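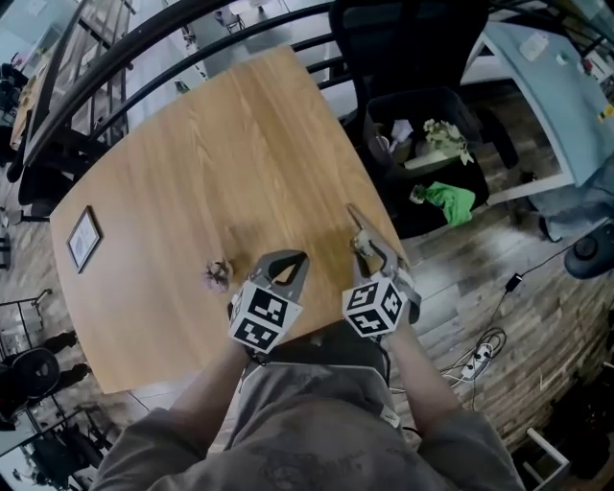
Operator at the oak table, one gripper in each hand

Ticket 2446
Queue: Equipment purchasing, Alvarado site
Subject: Sketura rejects the gripper spares order, and station budget needs correcting before October
Opened: 12 May 2019
Priority: Normal
Status: Resolved, follow-up items listed at the end

Reported problem

The spares order for the hand-held grippers will not go through in Sketura. The order was entered as consumables under the recording stations budget. It has been submitted three times. Each time it comes back with the status "Returned to requester" and the note "Line does not match category." There is no indication of which line.

The order has these lines:

Finger pad sets, for the Ceveck grippers
Marker cubes, printed
Cables, gripper to recorder
Power strips
Carry case foam

All of it is from Grustach except the power strips, which are from the office supplier. The quote is attached to the order in Sketura as a PDF.

We need the pads first. The ones in use still close evenly but the mesh is what wears, and once it goes smooth on one side the operator starts squeezing harder to hold small items. We would like the replacements on the shelf before then.

What the requester has tried

Resubmitted without changes. Returned.
Removed the power strips, in case mixing two suppliers was the trouble. Returned.
Changed the budget holder field from the lab to the site. Returned, same note.

First response from purchasing

Please don't resubmit again for now. Every resubmission makes a new record and the old ones keep the money reserved until they are closed by hand. At the moment the budget shows three copies of the same order against it, and that is why your balance looks wrong. We will close the two older ones today.

Can you confirm the unit price of each Grustach line, taken from the quote itself and not from the price list? Please also say how many stations the order is meant to cover.

Reply from requester

Prices checked. Everything matches the price list except the pad sets. The price list says $200 a set. The quote says $207 a set. I had entered $207 because that is what we will be billed.

The order covers the stations we run now. A station for us is one table, one operator, one pair of grippers, the marker cubes that go on them, cables, and power within reach. Chairs are already on the floor and don't come out of this budget.

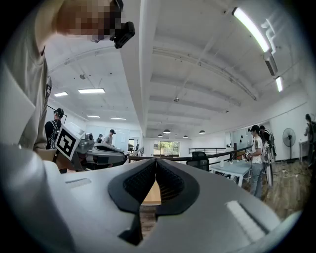 I should also say that the station budget was written last year and only has the grippers in it. Nothing for pads, nothing for cables, nothing for power. At the time the thinking was that these would be small enough to pick up as we went along. They are small one at a time. With several people working on the same floor they add up, and the cables in particular get stepped on and rolled over by chairs, so they need replacing more often than anything else on the list.

Diagnosis

Purchasing looked at the category rules in Sketura. A consumable line is allowed up to and including $200 per unit. Anything above that is treated as equipment and has to be entered under the equipment category, with an asset owner and a location. The pad sets at $207 are over the limit by $7, so the line fails the check. The system returns the whole order when a single line fails, and the note it gives is the same for every kind of mismatch.

The limit is on the unit price. Ordering fewer sets makes no difference.

We asked Grustach where the extra $7 comes from. Their answer was that it is handling, folded into the unit price on quotes that ship in more than one parcel. Our quote has two parcels because the carry case foam comes out of a different warehouse.

Options considered

Option A. Enter the pad sets as equipment. It would pass, but each set would get an asset tag and would have to be found and signed for at the yearly check. Pads are thrown away when they wear out. We do not want this.

Option B. Enter $200 in Sketura and let the invoice come in higher. Finance will hold the invoice. We have had this happen with another supplier and it took longer to clear than the delivery did.

Option C. Ask Grustach for a revised quote with handling on its own line. Unit price goes back to $200, handling is a service line, and the order can stay in one piece.

Option D. Drop the foam from this order so that it ships in one parcel. Also works, but the foam then needs an order of its own.

We chose C. The revised quote arrived with the pad sets at $200 and handling shown separately.

Steps taken to fix the order

1. Closed the two duplicate orders and released the reserved amounts.
2. Opened the remaining order and replaced the attached quote with the revised one. Delete the old PDF first. If both are attached, the approver sees only the older one.
3. Changed the pad set unit price to $200.
4. Added a handling line under Services. Leave the quantity at one and put the full amount in the price field.
5. Moved the power strips to a separate order with the office supplier. They were not the cause, but two suppliers on one order will be refused at the invoice stage.
6. Submitted. The order passed the category check and went to the approver.

Confirmed by requester

Order shows as approved on our side. Budget balance is right again. Please leave the ticket open for the planning part.

Planning part: station budget for October

The next budget round closes in October. We want the station line rewritten so that spares are in it from the start. We went through what an operator has on and near the table during a session and sorted it by how it should be bought. 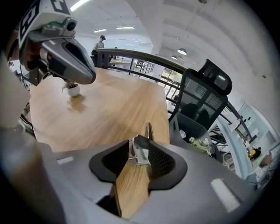 Equipment, bought once per station: the gripper pair, and the carry case if the station is going to be moved. The case is worth having at any station that may be set up somewhere else. A station that stays put can share one.

Consumables, bought every year: pad sets, cables, marker cubes. The cubes last well as long as the print stays clean and the corners are square, so budget them lower than the pads. A cube with a dented corner should be swapped, and it is cheaper to swap it than to go back over recordings later to find out which ones were affected.

Shared items, bought per floor: power strips and cable covers. The covers were missing from every earlier version of this budget. The floor is planks and people walk between the tables, so any strip that sits out in the open should have its lead covered. Facilities has asked for the same thing. They will pay for covers along the walls, and we pay for the ones out by the tables.

Not in this budget: tables, chairs, plants, lighting. The tables belong to the site. If a table is too glossy for the cameras, ask facilities for a matte mat before asking for a different table.

Test objects were also discussed. Operators bring small things to pick up and put down, and up to now these have come from desk drawers and the kitchen. We are not making a budget line for them. If somebody needs a particular item in quantity, it can go under general supplies.

On quantities, the requester suggested a spare gripper pair for each station. Purchasing's view is that one spare pair for the floor is enough for the first year. A gripper that fails can be replaced from the shared spare while Grustach repairs it. If the shared spare is out and a second one fails, that station stops until one comes back. The requester accepts this for now and will log every time the spare is used, so there is something to go on at the next round. 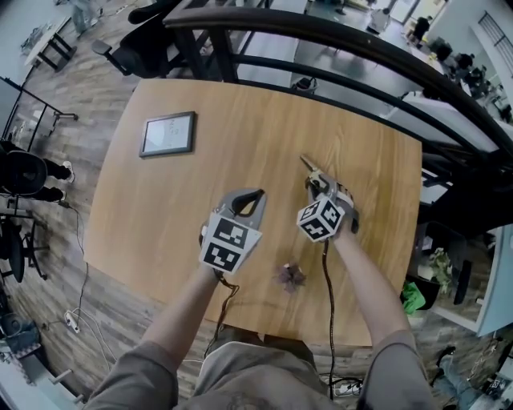
Should the pads and cables be bought together with new grippers or later, as needed?

Buy the first year of pads and cables on the same order as the grippers. It keeps them on one quote and one delivery, and the station does not sit waiting for a small part. After the first year they go on the annual consumables order.

Notes for whoever enters the October order

Ask Grustach for handling on a separate line when you request the quote. They will do it, but only if asked beforehand.

Check every unit price against the $200 limit before typing anything into Sketura.

Ceveck pads are listed by the set, and a set fits one gripper. A station needs two sets for each change. Last year's sheet had this wrong and counted one set per station.

If an order comes back with "Line does not match category", send it to this queue and leave it as it is.

Follow-up items

Requester: send the corrected station sheet to purchasing before the budget round closes. Open.
Purchasing: ask the Sketura administrator whether the return note can name the line that failed. Asked, no answer yet.
Purchasing: place the separate power strip order. Done.
Facilities: confirm lengths of cable cover along the walls. Open.

Ticket set to Resolved by purchasing. Reply to this ticket to reopen it.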